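Chapter 6
Printmaking and the Second Impression

When a visitor enters a print room for the first time, the usual question is which sheet is the original. In this chapter we will see that the question has no simple answer. A print is made from a plate, a block or a stone, and every sheet pulled from it can be called an original work. What changes is the order of printing, the paper and the hand of the printer.

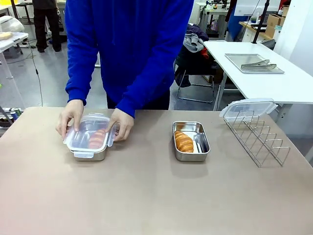 Fig. 6.1 Holding a lid over a steel container.

We begin with etching. The artist covers a metal plate with wax, draws through the wax with a needle, and puts the plate into acid. The acid bites only where the metal is open. After this the plate is cleaned, inked and wiped, and damp paper is pressed on it with great force. The Plekatow workshop, which we shall meet again in section 2, printed 162 sheets from one small landscape plate before the fine lines became weak.
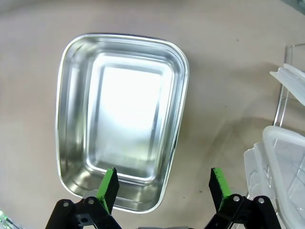
Uysal objects that weak lines are not always a loss, and that some late sheets have a softness which the early ones do not possess. The reader should keep this opinion in mind - many collectors share it, and many do not.

The second question is that of the edition. Today the artist usually decides the number of sheets before printing and writes it in pencil under the picture. In older times this was seldom done. The Wutitton album, shown each July, carries no numbers at all, so its sheets must be put in order by small changes in the plate: a scratch, a darker cloud, a line added to a roof.

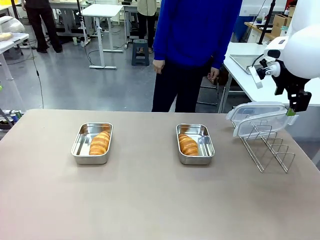
Prokance would go further and says that numbering belongs to trade and tells us nothing about art. We do not fully agree, but the remark is useful. Before reading section 1, look at two prints from the same plate, if you have access to them, and write down every difference in the ink and in the margins.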